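Pair Seven
A short story
November 4, 2018

I loved pair seven before it worked properly, and I should own up to that at the start.
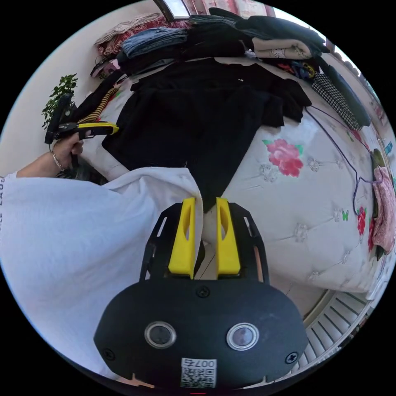

Reading time: 5 minutes

They came to us from Cenier in a padded box, a left and a right, with yellow fingers so bright that I laughed when I lifted the lid. We had the upstairs bedroom in Flalstead by then, with the roses on the bedspread and clothes heaped along the top of the bed. The arms were over in Iltbridge, bolted to their benches, waiting to learn how a person picks up a jumper. Whatever our hands did with the grippers, the arms would try to do later. So the grippers had to be right, and keeping them right was my job. Mine! I still can't quite believe I was paid for it.

Every morning began the same way. Wipe the lenses with the grey cloth (never the blue one, which had once met the butter). Check the little red light. Squeeze the trigger all the way, let it go all the way, and listen. A happy gripper makes a soft double tick, like someone putting down a teacup carefully.

Pair seven did not tick. The right hand went tick and then, a moment later, something like a sniff.

I changed the fingers over. Sniff. I changed them back. Sniff. I ran the opening test, 200 squeezes, sitting on the floor with my back against the bed and counting out loud, and by the end I was so fond of that sniff that I'd given it a character. It was an elderly aunt who had noticed the dust.

Still, a sniff is a delay, and a delay goes into the recording. Over in Iltbridge an arm would learn to pause before letting go of a sleeve, and then it would pause before everything for ever, like me at a buffet.

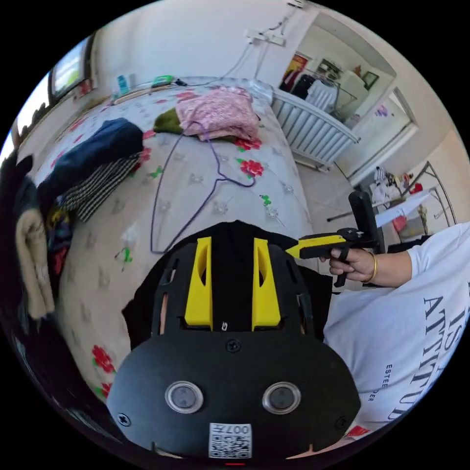
So I rang the Montoya desk, where they kept the notes on every pair ever sent out, and a cheerful voice told me to read note 1778. I read it standing at the window with the phone still against my ear. It was four lines long and I thought it was wonderful. The finger mount, it said, can settle unevenly if the top screw is tightened first. Loosen everything. Close the fingers on something soft. Then tighten the lower screws a quarter turn at a time, left and right, left and right, and do the top one last of all.

Close them on something soft! We had a whole bed of soft things. I tried a sock, which was too thick, and then a handkerchief, which was too thin and kept slipping out. In the end I took the black top and let the fingers hold its hem, and I turned the screwdriver so slowly that my wrist began to ache. Left and right. I could feel the mount come down level – a tiny give, like a drawer going home.

Then the top screw. Then the trigger.

Tick-tick.

I shouted so loudly that they came running up from the kitchen. I made them all listen to it, one after another, with their ears right against the housing. They were very kind about it.

We zeroed both hands again, held them up in front of each other so that each could find its partner, and set to work on the black shirt. 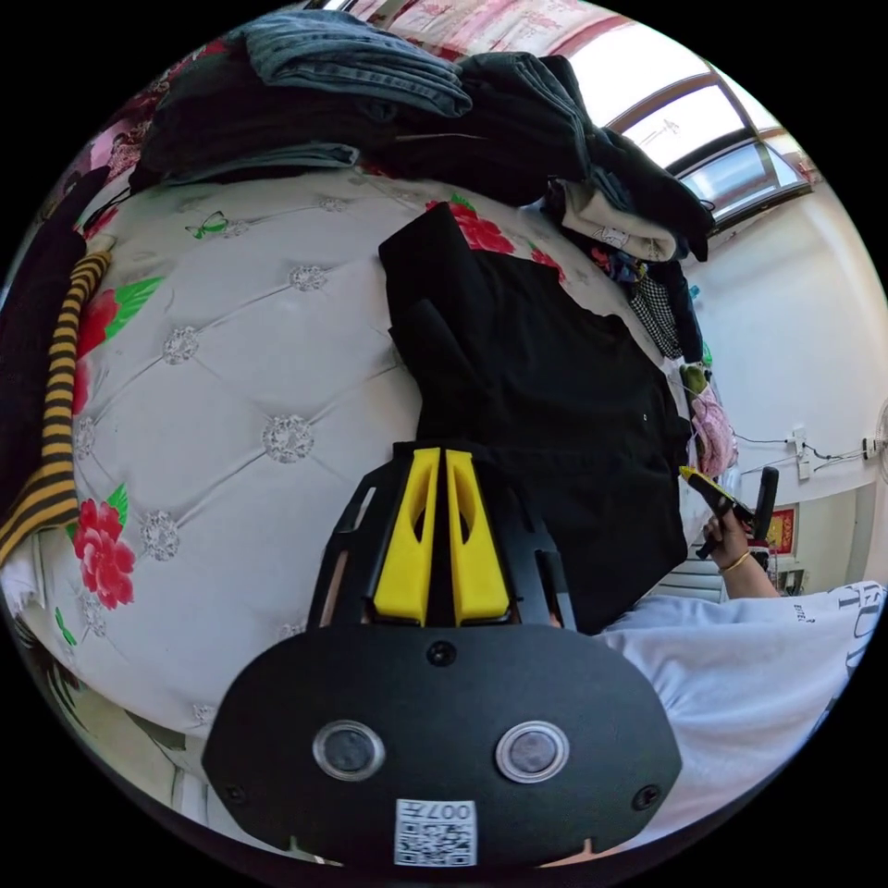 January

The arms sent back their first good week just after the new year. I opened the log on the kitchen table with my coat still on. Shirt after shirt, 654 of them, picked up by the edge and let go cleanly. I went through the release times looking for a pause and there wasn't one.

I was delighted, of course I was. I also went upstairs, took the right hand out of its box and squeezed the trigger close to my ear – only the once – to see whether the aunt had left me anything.

Tick-tick.

I wiped the lenses, switched it off and went down to see about pair eight.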